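Open day at the Corndale tenants' rights centre, 16/05/2024

So glad I went! Shufen Meng showed us round the advice rooms and talked us through how a discrimination complaint gets started (there's a lot more paper than I'd imagined). They took on 309 cases last year, almost 40 of them from Nedley alone.

Ezequiel Sotomayor then did half an hour on landlords who turn people away over a surname, and I filled two pages with notes. I also came home wanting a dark grey tabletop with those fine little speckles for my own kitchen! The next open day is in September and I've already put my name down.
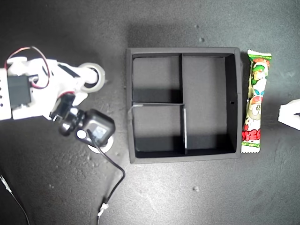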